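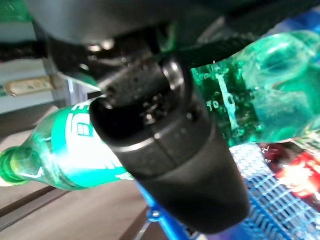

Fang gripper finger at a green soda bottle, blue mesh crate below. Wrist camera, Hokthorpe demonstration room.

Fang Two-Finger Gripper for Shelf and Crate Work
Narkance part group: End effectors / Retail handling

Overview

Fang is an electric two-finger gripper for picking packaged goods from shelves, crates and tabletops. It is sold as a complete wrist unit: gripper body, finger set, wrist camera, mounting collar and one cable. The intended loads are drink bottles, cartons, tubs and small boxes. It is not rated for glass, open containers or anything with a sharp rim.

The gripper can be seen at work at the Hokthorpe site on open days. Details of the visit are given further down this page. Most of the questions we get by mail are answered faster by twenty minutes in front of the shelf, and we encourage buyers to bring their own packaging.

Fingers

The standard finger is matte black with a wide, rounded tip. The tip is shaped to slide along a curved surface and settle on it, so a bottle lying on its side can be approached from above without the edge of the finger digging into the label. Fingers are replaced in pairs. Mixing a worn finger with a new one shifts the grip center and will show up as a twist when the load is lifted.

Three tip shapes are stocked: wide (standard), narrow, and hooked. The hooked tip is for pulling items forward on a deep shelf and should not be used for lifting.

Specification

Stroke, fully open: 60 mm between tips with the narrow finger set. Wide and hooked sets on request.
Grip force: adjustable in 36 steps from the controller. Step 1 is set at the factory for thin-walled cups.
Supply: 24 V DC through the wrist connector.
Finger change: two screws per finger, hex key supplied.
Camera: fixed, facing the tips. Focus is set at the factory and locked.
Control software: Barnano, included with the first unit on each site.

The stroke figure is a hard limit. Large soda bottles should be measured at the point where the fingers will close, which is often the neck or the waist and not the widest part of the body. If the measured width is within a few millimeters of the stroke, ask us before ordering.

Clear and shiny packaging

Clear bottles remain the hardest common item. The camera sees through the wall, the liquid bends whatever is behind it, and overhead lighting puts glare on the label. Barnano handles this by taking the approach path from several views before the fingers close. A cap or a printed label gives it a better reference than bare plastic. Sites with strong side lighting should expect to spend part of the first day on camera exposure.

Mesh crates cause a separate problem. A narrow tip can enter the mesh and catch on the way out. Use the wide finger above any open grid, and set the lower travel limit in Barnano before the first run.

The open day at Hokthorpe

The demonstration runs on Thursday afternoons in October, starting at 2 p.m. Groups are kept small enough for everyone to stand at the barrier with a view of the shelf. The program has two parts.

The first part is tabletop and crate work, with bottles in awkward positions. Béla Katona runs this part and takes requests. Visitors may ask for a different item or a different grip force, and the settings are read out so they can be written down.

The second part is the tilted shelf, stocked with ordinary drinks. Labels in different colors stand side by side and some bottles are placed near a rail, where the approach is tight. The shelf work is led by Kinga Kun, who also shows how a shelf layout is entered in Barnano. Expect the layout step to take longer than the picking.

Failed picks are left in the program. A dropped bottle is put back by hand and the cycle is restarted from the same position, and the log is available to anyone who asks for it. 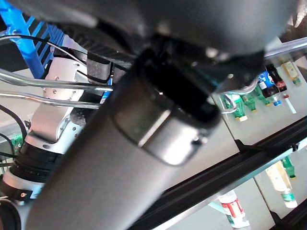

Edit Bognár asked whether the gripper has to be taught each new bottle shape before it can be used in a live store. It does not, provided the shape falls within one of the stored families (round, square, flat carton, tub). A new family needs 21 sample picks at the site, and these can be run overnight. She also wanted to know if a neighboring bottle gets pushed when the fingers open. It can. Item spacing is a field in the shelf layout, and if the value is smaller than the finger clearance Barnano will skip the pick and report it.

Mounting and cable

The mounting collar fits the common round wrist flange. Other flanges need an adapter plate, ordered separately. Tighten the collar screws in a cross pattern and check them again after the first week of running — the collar settles slightly under load.

Leave a loop in the cable at the last joint. Most cable failures returned to us are at this point, and nearly all of them were tied down too tightly. The loop should hang clear of the shelf rail at every position the arm can reach.

Service

Finger pads are a wear part. On the demonstration unit the last pair was changed after 3,911 picks, mostly plastic bottles. Cartons wear the pads less, and dusty packaging wears them a good deal more. Wipe with a damp cloth. Do not use solvent.

Service questions go to Bence Antal. Please have the unit number ready, found on the underside of the gripper body.

Ordering

Lead time for the complete wrist unit is about six weeks. Fingers and pads ship from stock. Prices are quoted per site and include one day of setup. To book a place at the open day, use the contact form and give the number of visitors and the outside dimensions of any packaging you plan to bring.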